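Lesico Updates Senura Roof Coating Specification for Low-Slope Buildings

May 1, 2024

Lesico has released a revised specification for Senura, its single-component white roof coating for low-slope commercial and residential buildings. The revision changes the required film thickness, the list of approved base materials and the inspection steps that apply before a warranty is issued. It replaces all earlier printed and downloadable versions.

Under the new text, Senura is applied in 2 coats over a clean, sound base. The second coat is laid at a right angle to the first. Total dry film thickness is now measured at fixed points on a grid, and the readings are entered on the inspection form supplied with each order. Earlier versions let the installer choose the measuring points.

Approved bases are concrete, cement board, aged modified bitumen and primed galvanized steel. Single-ply membranes remain outside the specification and will be treated in a separate document planned for June. Wood decks are not covered unless a listed cover board has been installed.

The changes follow a field review carried out by Kakakhel, the testing firm retained by Lesico for the Senura line. Kakakhel took 3,226 thickness readings on 39 roofs. Most low readings were found near drains, at curbs and along parapet walls, where the coating had been spread from the roller without a fresh load. The revised text calls for a brush coat at these details before the main area is started. 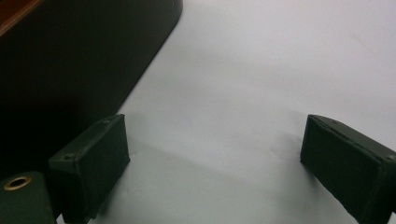

Does a roof coated under the earlier specification have to be recoated?

Existing roofs keep the warranty terms in force on the date of application, and no extra work is required. Owners who want to move to the new terms can request an inspection through their installer.

"The thickness value was rarely the problem on open areas," said Zeeshan Rind, technical manager for coatings at Lesico. "The details were thin. We rewrote that section first and then adjusted the rest of the document to match it."

Surface preparation has also been reworded. Loose material is removed by sweeping and low-pressure washing, and the base must be dry before primer is applied. Ponding areas must be corrected before coating. Senura is not a leveling product and should not be used to fill low spots.

Training on the new inspection form will be held at the Lesico site in Cirnska for registered installers. Registration is handled by the installer support desk. Orders already placed will ship with the new form and a printed copy of the revised specification.

Senura is sold through registered installers and building supply dealers. Safety data sheets, color retention data and the full specification are available from Lesico on request.

Media contact: Lesico Press Office, Cirnska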